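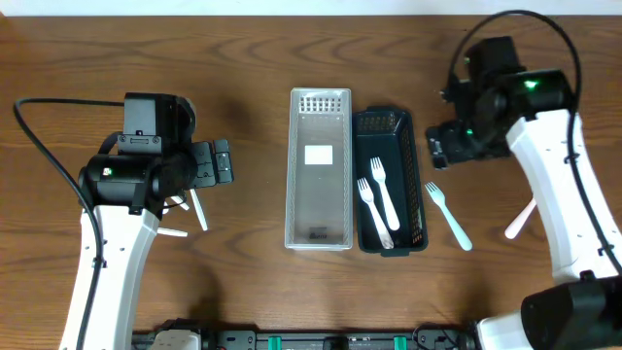

Ebbe Hellström has been writing up sale prices for 11 years, and he would like you to stop trusting the number with the line through it.

"The crossed-out price is a claim," he says. "Somebody typed it in. Ask who, and ask when."

We spoke on 20/05/2022, with the summer sales still ahead of us and his inbox already full of pitches for them. The one he read to me came from Odell, an online electronics shop, and concerned a pair of Rarkow bookshelf speakers. List price $200, yours for less than half. Hellström keeps his own price log, and he had never seen those speakers sold for $200 by anyone, Odell included.

"So what am I saving? I'm saving money off a price that no customer paid. I could cross out a thousand dollars and be a hero."

I put it to him that most shoppers know this by now. He didn't agree. In his view people know it in general and forget it the moment a timer starts running next to the button.

His former colleague Vidar Holmgren takes a softer line. Holmgren spent years buying stock for Engström, a chain of small audio stores, and he thinks list prices still tell you something about where a maker wants a product to sit. "If the maker says 200, they built it to compete with other things at 200," he told me by phone. "You can learn from that."

Hellström laughed when I passed this on. "Vidar used to set those stickers. Of course he thinks they mean something."

They do agree on refurbished gear, more or less. Both buy it. Both complain that the word covers everything from a box opened once to a unit that came back with a dead channel and got a new board. Holmgren wants to see the warranty before anything else. Hellström wants to see who did the work, and says the listing usually leaves it out.

"Certified by whom? I bought a Gernar receiver that was certified. I wrote and asked what had been tested. It took them 22 days to answer, and the answer was a link to the page I bought it from."

He kept the receiver, I should say. It works fine. He brought this up himself, a little annoyed that it spoiled the story.

What about star ratings? He skips the average and reads the two- and three-star reviews, more than 10 of them if there are that many. Those buyers, he says, tend to mention the remote, the hum, the cable that was missing. I asked whether complaints could be faked as easily as praise. He thought for a while and said yes, probably, and that he had no good answer.

I also asked the awkward one, about the commission his site earns when readers click through and buy. "You should be suspicious of me too," he said. "I get paid when you buy. I don't get paid when I tell you to keep your old speakers." He says he turns down most pitches. I had no way to check that.

As for July, he expects the Rarkow speakers to come around again at the same price, with a bigger number crossed out beside it.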